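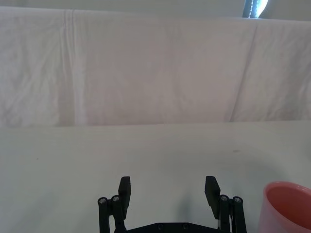
Can a Fingerprint Really Catch a Thief?

On TV it takes one minute. A detective dusts a doorknob, somebody types on a computer, and a photo of the thief pops up with a loud beep. Then everyone jumps into a car.

Should you believe it? Not all of it. Some parts are true, some are stretched, and some were made up because waiting is boring to watch.

What is a fingerprint?

Look closely at the tip of your finger. See the tiny lines? They are called ridges. They make loops, swirls and arches, and they were there before you were born. Your skin makes sweat, and it picks up oil when you touch your face or hair. When you press a finger on something smooth, a little of that sweat and oil can stay behind in the shape of the ridges.

Notice the word "can." Plenty of times you touch a thing and leave only a smudge. Rough brick is bad at holding prints. So is a fuzzy sweater. Glass is much better, but even on glass a finger that slides will wipe out its own lines.

Is every fingerprint different?

People say so all the time. It is probably true, and even identical twins have different prints. But think about how you would prove it. You would have to check every finger of every person who ever lived, and no one has done that. What scientists can say is that they have looked at a huge number of prints and the ridges differ in their small details.

There is a bigger problem, too. The question in a real case is hardly ever "are these two perfect prints the same?" The police often have a piece of a print, maybe half a fingertip, smeared on one side. Matching a piece is harder than matching the whole thing.

What about the computer?

The computer is real. It holds many prints and can search them quickly. What it usually gives back is a list of prints that look close. Then a trained person, called an examiner, sits down and compares them. A second examiner often checks the work.

And if the thief's prints were never put into the computer? Then the search will not find the thief, however long it runs.

A story to test yourself on

Let's say there is a bike shop in a town called Kuvstead. One Sunday, somebody breaks in and takes 3 bikes. The police find 34 fingerprints on the front counter. Hooray, case closed?

Slow down. Who touches the counter in a shop? Customers do. So do the people who work there, and the person who delivers the mail. After the workers' prints are taken out, 12 are left. Of those, only 4 are clear enough to compare with anything.

Now say one of the four matches a man from the next town, Jarkent. Did he steal the bikes? He might have. He might also have come in on Friday to buy a bell. A fingerprint can help show that a person touched a thing. It does not tell you when, and it does not tell you why.

If that print was on the inside of a locked cash drawer, though, it would be a lot harder to explain with a bell. Where a print is found matters as much as whose it is.

Do examiners make mistakes?

Yes. People have been blamed for crimes because an examiner said two prints matched when they did not. It doesn't happen every day, but it has happened. Be careful with anybody who says a test is never wrong. Ask how they checked.

Doesn't a smart thief just wear gloves?

Some do. Gloves can leave marks of their own, and thieves have been known to take a glove off to do something fiddly and then forget. But gloves do stop a lot of prints. Many burglaries are solved in duller ways, such as a neighbor who saw a car or a stolen bike that shows up for sale.

Try it at home

Press your thumb on a clean drinking glass. Ask a grown-up to help you dust it with a little cocoa powder and a soft brush - gently! Lift the print with clear tape and stick it on white paper. Then try again on a sock, a book cover and a rock. Keep the bad ones as well as the good ones, and write down which was which.

Words to know

Ridges: the raised lines on your fingertips.
Examiner: a person trained to compare prints.
Evidence: anything that helps show what happened.
Suspect: a person the police think may have done it. A suspect has not been proven guilty.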